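Laundry robot procurement

Laundry robot procurement is the planning, budgeting and purchase of a robot expected to move clothes in and out of a washing machine. It is a branch of household and small-business equipment buying, and it differs from buying a washing machine mainly in that the washing machine arrives knowing how to wash. The term covers trials, leases and outright sales, along with the meetings held before and after each.

Background

Early buyers tended to be guesthouses, small care homes and apartment operators, places with too much laundry for one person and too little for an industrial plant. Their first budgets usually had a single line, marked "robot." Later ones grew lines for delivery, setup, spare grippers, floor protection, staff training and a category called "other," into which the remaining money goes.

The Nolte guesthouse in Fesden is often used as a case in local purchasing courses. Its plan set aside 3000 for site preparation and 800 for baskets, trays and what the plan called "small plastics." The site preparation money was spent by October. The small plastics line was never fully explained and was renewed the next year.

Scope of work

Front-loading machines are the usual target, as the opening faces the robot and there is no lid to argue with. They also bring a door that swings out into the space where the robot would like to stand. Planners measure the machine with its door open, having generally measured it once before with the door closed.

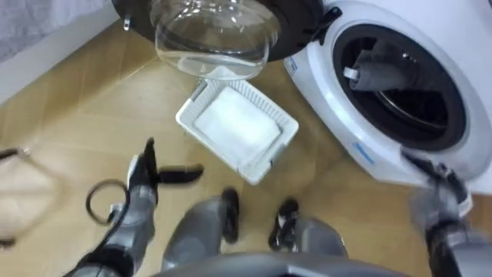

A robot at a front-loading washing machine, with a tray on the floor under the open door.

The item most often left out of a plan is the basket. Low containers suit a robot that works close to the floor, but they have to fit between the door and the robot's feet, and they move when nudged. Some buyers mark the floor with tape. The tape is then budgeted under "other."

Machines with more than one drum raise a separate question, namely whether the purchaser is paying for one task or two. Sellers prefer two. A small lower drum puts the work nearer the floor, and a robot that reaches a large opening comfortably may have to bend for the little one. Contracts written before anyone looked at the machine tend to say "the drum," a phrase that has kept several lawyers in good shoes.

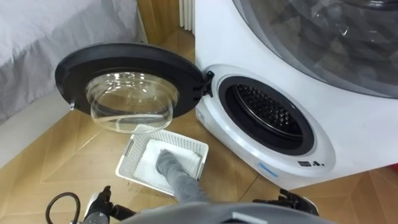

Payment terms vary with the number of tasks named. The Damiveo lease, a form contract common among smaller buyers, lists loading, unloading and "handling of small items" as separate services. The last of these covers socks. Socks take up seven pages of the contract, more than fire, flood and theft together.

Cost structure

The purchase price is the figure most often quoted and the least useful. Running costs include service visits, replacement parts, software fees and the hours of the person who stands nearby in case. This last cost is seldom written down. The Petdale method, named for the town whose housing office adopted it, requires buyers to log those hours for five weeks before signing anything longer than a trial. Sellers have described the method as discouraging.

Cables deserve a line of their own. An arm with a cable looped along the outside needs clearance for the loop as well as the arm, and a utility room rarely has any to spare. Furniture near the machine is commonly moved out for the demonstration and moved back after payment.

Acceptance testing

Most contracts tie the final payment to an acceptance test. The traditional test is a full load, removed and placed in a basket. Buyers favor their own laundry for this, and sellers favor towels. A compromise in wide use begins with large flat pieces and goes on to small crumpled ones, with the payment split between the two stages. The second stage is where calendars slip.

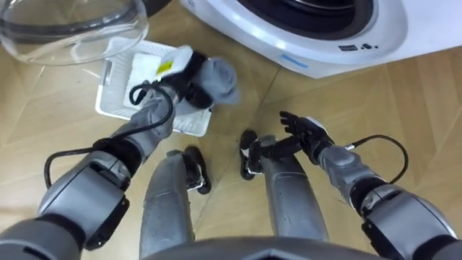 Jadwiga Laskowska has objected to the split, arguing that it pays most of the money for the easy half. "If it can't do socks, I have bought a very expensive towel rack," she wrote, and proposed that the test start with the smallest item in the load and work up.

Her order of testing has been taken up in a few contracts, usually with the word "smallest" crossed out and "smaller" written in. Higinio Ocampo has defended the older sequence on the grounds that a seller who fails in the first minute goes home, taking the discount along.

Disposal and resale

Used laundry robots sell slowly. Buyers at this end of the market ask for the service log, the spare grippers and the original basket, and the basket is usually the piece that has gone missing.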